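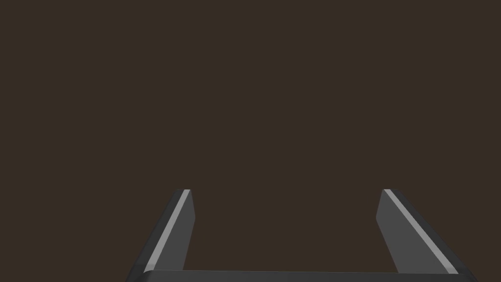 Finally saw Stendside tonight, the little mining drama everybody at work has been arguing over since March. I went to the late show at the Marchetti, which has 78 seats and I think 4 of us in them, so I got the whole middle row to myself (bliss!). I'd been warned it was gloomy and boy, it is gloomy. Half of it is just brown. Plain dark brown, wall to wall, like the background behind those two wide-open gripper fingers, and you sit there squinting until somebody lights a lamp. I kind of loved it though? By the second half I'd stopped waiting for daylight and was listening to the boots and the dripping instead.

What people are fighting about is the strike. My coworkers are split on whether the movie sides with the miners or the company, and I walked in sure it would be the miners. Now I don't know. The manager gets the best speech in the picture, the one on the church steps in Grorna, and the camera stays on him so long that I started agreeing with him, and then I got mad at myself for agreeing with him. The 200 men outside the gate hardly get a line between them. Maybe that's the point, or maybe the writer ran out of money for actors.

I liked it less than Trallura, which had the same kind of story and let you laugh once in a while. The ending bugged me too. She gets on the bus, okay, but what about the letter?? She carried that thing around for the entire movie!

Popcorn was stale and I ate all of it. Home at midnight, way too awake, reading reviews in bed, and every one of them seems to have watched a different film. I might go again before it leaves on the 18th, just for the church steps.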